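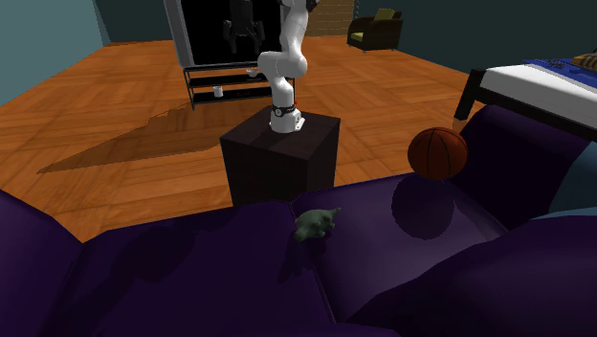

Do I need a new bat for a 500-run grudge, or just a repair?

Posted by wicketless_in_february

I play for Turkside, third eleven, where the average age would get us a discount at the movies. My bat is a Voltidano I bought used four seasons ago. In February I took it to indoor nets and a crack opened near the toe, maybe two inches long, running up from the bottom. It still sounds fine in the middle, on the occasions I find the middle.

The shop quoted me 1190 for the current model, which is more than my first car. A repair is a lot less, but the man behind the counter made a face when I asked. I need 500 runs this season to win a bet with my brother-in-law and I'd like to do it with something that stays in one piece. Has anyone had a toe crack fixed and gotten a full season out of it?

slow_left_arm_slower_legs

Toe cracks are the common cold of bats. Mine had one glued and clamped, then a strip of fiber tape and a rubber toe guard over the top, and it went on for three more seasons before I left it on a train. What matters is where the crack goes. If it follows the grain and stops low down, get it glued before you play again. If it runs across the grain or up into the hitting area, it's a garden stake.

Don't oil the toe heavily to "feed" it first. Glue doesn't hold on oily wood, and then you'll have a cracked bat that smells nice. Afterward, knock it in gently around the repair and keep it away from new balls for a few sessions. Also stop tapping the crease like you're trying to wake somebody downstairs - that's how damp gets in.

Urier_End_Regular

just buy the new one, you can't take it with you

third_man_by_choice

I had the same crack and sent mine to Ó Conaill for a new toe, where they cut out the bad part and let in fresh willow. It came back a touch heavier at the bottom, which I blamed for everything until about July. Worth asking what it will weigh before you agree to it.

As for the 1190, I've scored more than 1000 runs for various third elevens, over a period I'd prefer not to discuss, and never with a bat that cost even half that. Spend some of the difference on throwdowns. And read the small print on the bet, in case your brother-in-law thinks byes count as his.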